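Two Arms, One Wallet, and a Very Thin Sheet of Plastic

Plenty of people will show you a robot arm stacking blocks. Lourenço Baptista would prefer to show you one going through a card wallet. He runs the small gripper bench at Gillstead, and since June he has been comparing fingertips on a task most of us do at the checkout without looking: open the wallet, find the right sleeve, deal with the card.

I love this test. It's fiddly and ordinary, and it punishes every lazy decision you made when you set up the arms. Cards are flat and slippery. Clear sleeves barely show up on camera. And a folding wallet wants to close the second you let go of it!

Gillstead has tried six fingertip designs so far, each with over 40 attempts, on a pair of arms bolted to one rail. There are views from beside the workspace and close-ups from the wrists, and the two kinds tell you very different things.
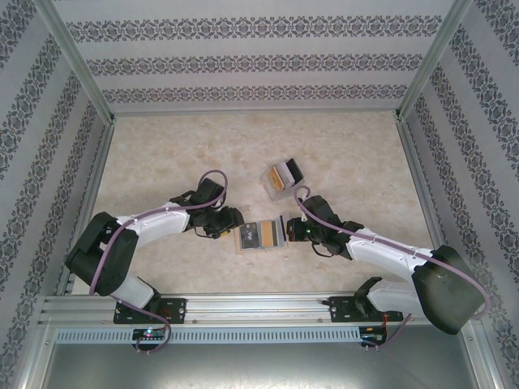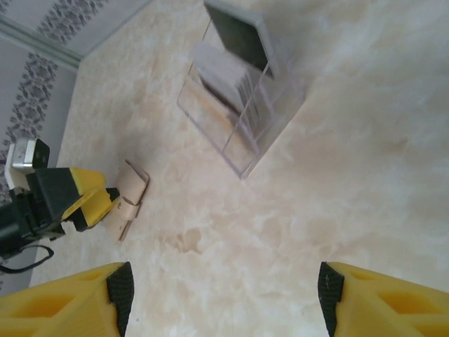
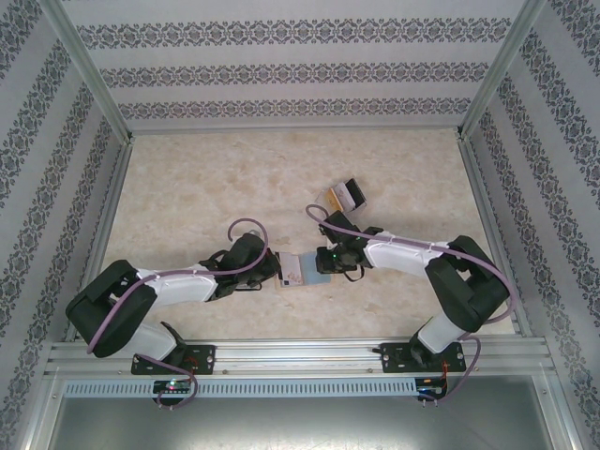
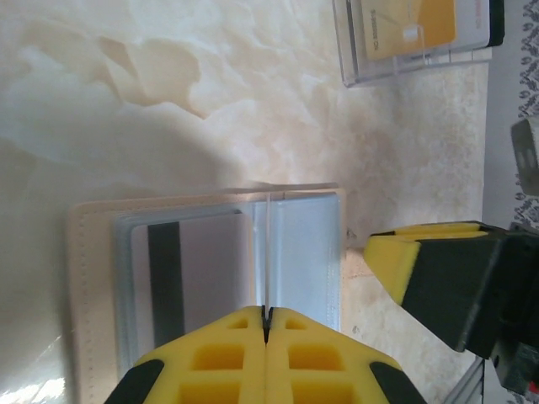

The last view is from the wrist, with a single clear page held upright between the black fingertip pads.

What the fingers have to get right

Hard tips came first, a set the team calls Turkness. They were precise and strong, and they skated off the plastic. The softer Vistevik set held on nicely but tended to pick up two sleeves together, and then you're stuck, because shaking them apart takes a wrist move that neither arm enjoys.

Baptista's current favorite is a compromise called Gouveia, with some give in the finger and a grippy pad at the tip. "You want it to bend before the wallet does," he told me. He still changes the pads after every four sessions, and he keeps the old ones in a drawer so he can compare the wear.

The cameras are the next argument. The wrist view is wonderful for the last inch and hopeless for working out where the other arm's elbow has gone. The wide view has the opposite trouble. Baptista runs both, and he'd like a faster controller to keep up with them before he starts on zippers.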